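Worel Help Exchange > Arms and Grippers > Buying and Setup

Varkel wet-sorting kit: is the parallel gripper good enough, or do I need the sealed fingers?

Posted by tmb_benchwork
Tags: gripper, water, small parts, Varkel

We have a two-arm setup with the standard Varkel parallel grippers and are looking at the wet-sorting add-on. The task is picking small soft toys out of a shallow tray with a thin layer of water in it and dropping them by color into two buckets, pink in pink and green in green. Later we want to add pouring from a measuring jug.

The add-on is listed at 300 dollars per arm. For that you get sealed fingers, a wrist sleeve and a task file for the controller. Dursun sells a similar set of fingers without the sleeve or the task file. I have read both product pages and neither one gives a figure for how deep the standard fingers can go, or says what happens to grip force on a wet part.

What I need to know:
Will the standard fingers hold a small, slick, irregular part?
Is the sleeve needed if the wrist never goes below the rim of the container?
Does the task file do anything that I could not set up by hand?

We run the arms a few hours a day. Budget covers one set now and possibly a second one in June.

3 replies, sorted by votes

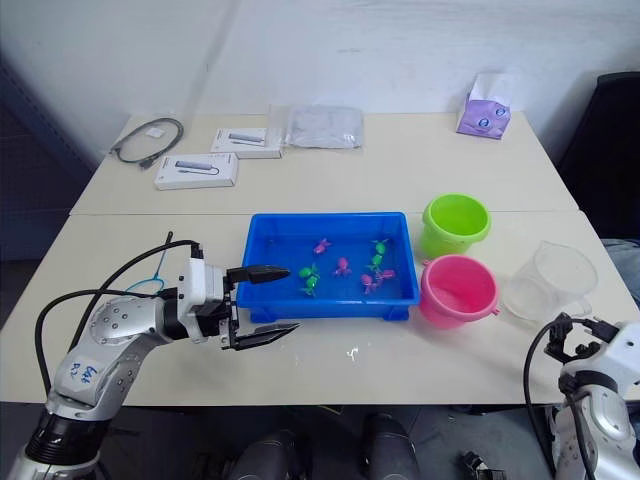

gradedico_user_17 | Member | Reply marked as accepted

I ran the standard fingers on this kind of job before buying the add-on, so I can compare. The picture is of my layout: blue tray, four pink and four green sea creatures, lime-green bucket at the back and pink bucket in front. The arm is coming in over the left rim with the gripper wide open.

Standard fingers first. They will hold a small wet part if you close on the body. If you close on a limb the part rotates and slides out. The closing force was not my problem. The pad surface is smooth, and a film of water stays between pad and part. I cut the closing speed in half and had far fewer drops. Raising the force made things worse, as the soft parts squeeze out sideways.

The sealed fingers have a cross-cut pad that lets the water out. That is the main improvement. Varkel rates the pads for 4,000 closings and mine wore out close to that number, so include replacements in your cost. They come in packs of 2, and you need a full pack per gripper.

Check your approach angle before spending anything. With a finger pair that opens in the vertical plane, one finger goes over the rim and the other ends up lower, near the table. Close in that position and you grip the tray wall. Turn the wrist before you descend, and put the turn at a fixed waypoint clear of the rim. The task file includes a waypoint like this, but you can enter it by hand in a few minutes.

Sleeve: if the wrist stays above the rim you are not dipping it, but water runs up the fingers whenever the arm lifts and tilts toward the bucket. Cables at the wrist are the weak point. Either fit the sleeve or tie the cables so they form a drip loop. I did the second and left the sleeve in its bag.

Task file: it assumes a tray of one fixed size and two buckets at fixed positions. Mine did not match, so I had to re-enter every position. It does contain usable color thresholds for pink and green. Under mixed lighting the green needed adjusting.

For a few hours a day I would buy one set, fit it to the arm that does most of the picking, and leave the other arm on standard fingers for the jug. The jug handle is easy to grip dry.

wet_end_effector | New member

Dursun fingers are fine. Been using them on rubber fish. Get the long ones.

Edit: they need the adapter plate on Varkel wrists, sold separately. Did not know that when I ordered.

kls-automation | Member

I agree with most of the accepted reply, but not on skipping the sleeve. A drip loop works while the cables stay where you tied them. On a two-arm station they get pulled when the arms cross, and you will not notice until one has shifted. The connector on the underside of the wrist has no gasket on the older revision. Check the serial plate. If it is revision 2, the gasket is already there and the sleeve is optional.

Clear containers are a separate matter. Our depth camera returned nothing usable on a transparent jug, and the add-on does not change that. We put a strip of matte tape under the lip and taught the grasp from the tape. Ask support whether the pouring routine is included before you order. It was listed as a separate download when I bought mine, and it requires the newer controller firmware.

Comment from tmb_benchwork: Checked, ours are the older revision. Ordering one set with the sleeve. I will try the wrist turn on the standard fingers while I wait and post the drop rate in this thread.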